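Hand notebook, September, Losley kitchen

Started at 10 with the Wustel hands on both arms, same ones we had on for the cutlery work. Sixten Brekke wants to know whether we keep them or go over to the Kometti fingers, and I said I'd give him an answer once I'd had a proper go at dishes (famous last words!). New firmware on the Björklund controller, so I left the grip force at 29 on both sides and only played with the wrist angles.

Plates first. The steel one is my least favourite thing in the whole kitchen, all shine and hardly any rim to get hold of, so I went for two hands over the sink: left one curled over the top edge, right one pushing in from the side. 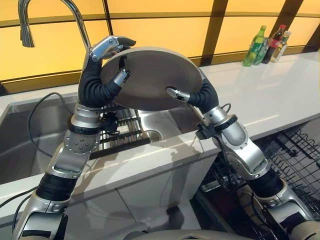

I do like having the left do the holding and the right just lean on it. When both hands try to be in charge they fight each other, and I end up chasing the wrist offsets for ages. Must ask Sixten if we can have a proper follower mode for that, he mentioned one ages ago and I never wrote down where it lives.

Then bowls, which I'd been looking forward to! I wanted a look at how the dark tip sits on a curved wall, so I switched over to the wrist view and brought one finger down just inside the rim. 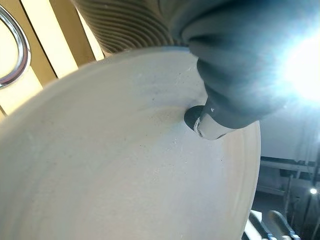
Fingertip on the inner wall of the off-white bowl, wrist view.

Force limit for bowls is still 58 in the config, far too high for my liking, so that's coming down before anyone runs the next lot. Also to do: 2 spare tips from the drawer, label the left and right wrist cables, and get the Kometti set out of its box so I can repeat all this with the same plate and the same bowl.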